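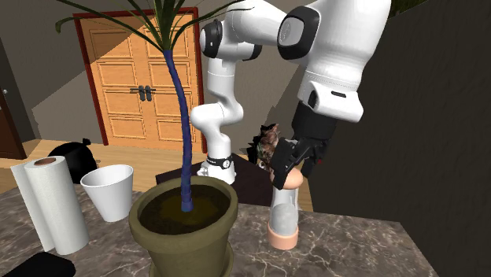
Turketti asks whether ordinary people can sit in on a state assembly session, or if the public gallery is only for invited guests. I've followed the budget debates on the radio for years and would love to see one in person! My town, Ralora, is a long bus ride from the capital, so I'd hate to get there and be turned away. Do I need a pass? And is swearing-in day any different?

Cotov
Yes, you can go, and you should -- it's such a different thing from hearing it on the radio! In my state you ask your own member's office for a gallery pass. Call them, tell them which session you want, and bring a photo ID that matches the name you gave. Our gallery has 50 seats for the public and passes are good for one sitting. Phones go in a locker at the gate. Get there early if there's a budget vote on, the line moves slowly (they check every bag) and once the speaker comes in they hold the doors for a while.

If you can, pick a day with question hour. It's the liveliest part by far, and you get to see who really knows their subject. I came home hoarse from talking about it all the way back!

Phromma
swearing-in is different, ours was invitation only. They put up a big screen on the lawn though and 1,000 people came, great mood, loved it

Cotov
Good point, I forgot about that. The ordinary gallery passes were suspended here too that day. School groups also get 40 of the seats some mornings in our assembly, so ask about that when you call -- the afternoon sitting is usually easier to get into.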